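Do subscription toy boxes save you any money?

July 27, 2018

I signed up to Kiani in June, mostly to prove a point. The leaflet said a monthly box of toys would work out cheaper than buying them one by one. I have heard that sort of thing before, usually just before paying more.

My rough sums say a year would cost me over 200 pounds. The same number of toys from the market at Wekelgate came to 63. Yes, the paint was chipped on a few. My nephew has never once mentioned paint.

They also claim every toy is "chosen for your child's stage". Chosen how? I filled in a form asking for his age and his favourite colour. Hardly science. 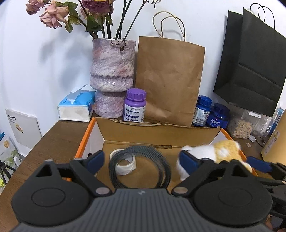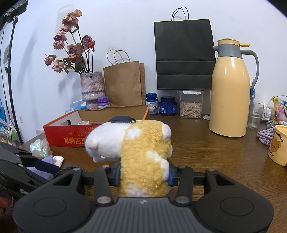
Yellow and white soft toy, cardboard box.

What about the charity shops?

Prellisside has two decent ones and Pollmont has one that smells of soup. Prices have crept up — a bear with one ear was marked at four pounds last week, and I put it back. Still, you can squeeze a thing before you buy it, and there is no direct debit to forget.

I have cancelled Kiani. It took three emails. They offered me a discount in the second one, so I do wonder what the full price was for.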